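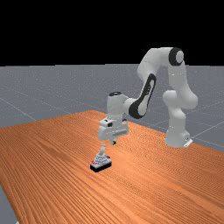 Folden Teach – remote control and demonstration recording for robot arms

Folden Teach lets one person show an arm a task by driving it from a hand controller. Every movement is saved as a demonstration, which can be replayed, trimmed or passed on to your training software. The same controller works with a real arm and with the simulated bench, so new operators can practise before they go near the hardware.

What is in the box
Hand controller with grip trigger and stop button
Base unit and power supply
USB cable, 3 metres
Licence key for one workstation

How a session runs
Choose a task from the list and press the side button to take control. The arm follows your hand while the button is held and stops when you let go. Squeeze the trigger to close the fingers. Press the side button twice to end the recording, then mark it keep or discard. Discarded recordings stay in a separate folder until you empty it.

Slow movement near the object gives cleaner recordings. Use the half-speed setting for the last part of the approach, and bring the hand down from straight above where you can.

Simulated bench
The bench has a white arm fixed to a wooden table, on a plain grid floor. Version 17 comes with 18 starter tasks and 206 recorded demonstrations to replay or use as a pattern for your own. Objects can be moved by hand between recordings or placed at random. You can also load your own models – see the Cumard import guide on the downloads page.

Specification
Controller weight: 103 g
Connection: USB or wireless
Recorded: joint positions, finger opening, camera views, controller input
Export: single file per demonstration, or a whole session

Ordering
Sold by Harawira in single and classroom sets. Spare controllers are listed separately. For questions about fitting Folden Teach to an arm you already own, write to Eckhard Ruppert in technical sales before ordering – some older wrist units need an adaptor.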